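Subject: Re: [lino-and-cloth] Tea towels that wash out pink
From: Nadja Pfister
To: lino-and-cloth list
Date: 8 Mar 2018

On the list, Heather Ruawai wrote:

> Hi all, I'm fairly new to printing on cloth (years of paper, one
> miserable weekend of cloth). I carved a fern block, bought a jar of
> red fabric ink from the Zaltora range and printed a set of towels
> for my sister. They looked wonderful. I ironed them, waited a couple
> of days and put them through a warm wash, and now they are pale pink
> with blotches where the fern used to be.
>
> Is it the ink, the iron or me? I used a plain white towel from the
> supermarket and a rubber brayer. I didn't wash the towels first. I
> would like to make another set for May and I would very much like
> them to stay red.
>
> Also, how do you all get the block to land in the same spot each
> time? Mine wandered all over.
>
> Heather

Heather, welcome! I laughed out loud at "one miserable weekend of cloth" (I have had several) and then went straight to the cupboard to look at my own first towels, which are the color of weak tea and were once a proud dark brown. Please don't give up on the fern. Cloth is so much fun once the ink stays put, and you are very close.

My money is on the unwashed towels. Supermarket towels usually come with a finish on them that makes them look crisp on the shelf, and the ink sits on that finish and leaves with it in the first wash. The blotches make me think so too. Where the finish was thin, the ink got down into the threads and you kept some fern. I don't know your particular red, so do read the jar, but I'd change the washing before I changed the ink.

Here is how I do a set now. I've been printing towels this way for nine years, give or take a winter when I only wanted to knit.

Washing

Hot wash, ordinary detergent, no fabric softener, and no dryer sheets either. I do it twice if the cloth still feels slippery. Dry the towels completely and iron them flat, because a crease under the block leaves a white line right through the picture. Drip a little water on a corner. If it soaks straight in, you're ready. If it beads up, back into the machine they go.

For the cloth itself I like a flat-woven cotton or a cotton and linen mix. Waffle weave is lovely for drying dishes and hopeless for fern tips. I buy plain ones by the half dozen from Irska when they have seconds, and the crooked hems don't bother me one bit.

Padding and ink

Put something with a little give under the towel. I use an old wool blanket folded once with a sheet of newsprint on top, so that ink coming through the weave doesn't get into the blanket and then onto the next towel. (Ask me how many towels have a ghost on the back.)

Ink: less than you think, more often than you'd like. With paper I can roll out one good slab and print from it for ages, but cloth drinks it, so I ink the block fresh for every print and listen for that quiet hiss from the brayer. If it sounds wet and smacky, there's too much on there and it will fill in your fine lines. A dense foam roller is worth trying too. Mine gives a more even coat on big open shapes, though I go back to rubber for anything with small cuts.

Then press. I put the block face down, lay a board over it and lean on it with both hands, working from the middle outward. Some people on here use a rolling pin or stand on the thing in their socks! Whatever you do, lift it straight up. 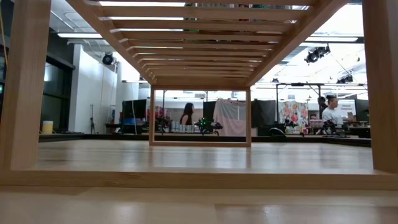

Getting the block to land in the same place

I don't measure with a ruler for every towel. Cut an L from stiff card and tape it to the table so the towel's bottom corner sits in the angle. Then cut a second L, smaller, and lay it on the towel with its outer edges against the first one. The block goes into the inside corner of the small L. Set the block down, slide the card away, press. The width of the small L's arms is your margin, so cut it once to the margin you like and keep it with the block. I write the name of the block on mine and hang them together on a nail.

If your block is odd-shaped, glue it to a square of MDF first. Then you have a proper corner to line up, and something to hold that isn't covered in red.

One small warning. Store-bought towels are rarely square, so pick the same corner each time (I go by the label or the hanging loop) and let the far side be a little off. Hung over an oven door, it will look fine.

Heat setting

Let the prints dry first, and I mean properly. I give mine a full week on the rack, and oil-based inks can need longer in a damp house. Then iron from the back, dry iron, no steam, as hot as the cotton can stand, keeping it moving slowly over the printed part. I go by the time on the jar and add a bit. Two days of drying and a quick once-over might have been half of your trouble, now that I reread your message. Water-based inks mostly want the heat. Some oil-based ones cure in the air and the iron does very little for them, and it's easy to mix the two up if, like me, you pour the leftovers into jam jars and forget to label them.

After that, leave them alone for a few more days and do the first wash cool. I always print one extra towel and give it the rough treatment ahead of the others: hot wash, dryer, the works. If that one holds, the rest can be wrapped up and given away with a clear conscience.

What to do with the pink ones

Overprint them! I'm serious. They've been through the wash now, so they are better cloth than when you started. Take the same fern in dark green or navy, turn it a little and print it right over the pale one. The faded shape behind looks like a shadow, and I have done it on purpose since. I made a set of 6 that way with an old thistle block and my aunt won't use any others.

For anyone who wants a fern pattern to trace, the Ó Dálaigh leaf book has a good one near the back, with the stem thick enough to carve without snapping it. I have a copy from the Staturura library shelf that I really must return. I'd make the leaflets a touch fatter for cloth than it shows them, as anything thinner than a pencil line tends to close up by the third or fourth print.

Heather, could you tell us whether your jar says water-based or oil-based, and what the towel label says? If there's a lot of polyester in it, that's a whole other letter and I'd point you at a different ink. And please send the green ones to the list when you've done them, I'd love to see that fern!

Does anyone else wash twice, or am I just fussy? I'd also like to hear from people who set their towels in the dryer instead of with the iron. I've got a stack to finish before May and my ironing arm is already complaining.

Happy printing,
Nadja

--
You are getting this because you joined lino-and-cloth.
Please trim quoted messages when you reply.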